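4.2 House rules for hand-held grippers

Read this before your first session at the Bindden bench. It takes less time than redoing 100 takes.

1. Buckle the harness over your shirt. Snug, please. It is no parachute, but it should not swing either.
2. Wipe both marker cubes with a dry cloth. A thumbprint on a black square counts as a fault.
3. Set the tray in front of your chair and clear away anything the task sheet does not list.
4. Pick up the bottle with one gripper. Keep the other open and low, and out of the way of the cube doing the work.

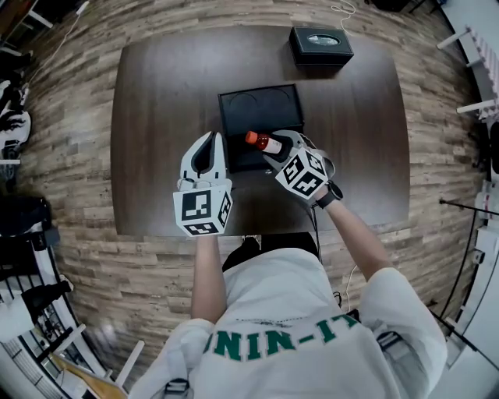 Larville Handling Group, Bench Practice

5. Hold the bottle over the tray for 2 seconds, then set it down. Dropping it is a different task with its own sheet.
6. Stop after 92 takes, even if you feel wonderful.

CAUTION: Keep gripper cables clear of your knees and the chair. Check before standing up, a step skipped mainly by experienced staff.

NOTE: Caps stay on. Loose caps go to Ifeanyi Nwosu, who has a jar of them and no sense of humor about it.

Log the session in Dauda before Thursday noon. Entries over 3000 characters are rejected, so save the memoir for later.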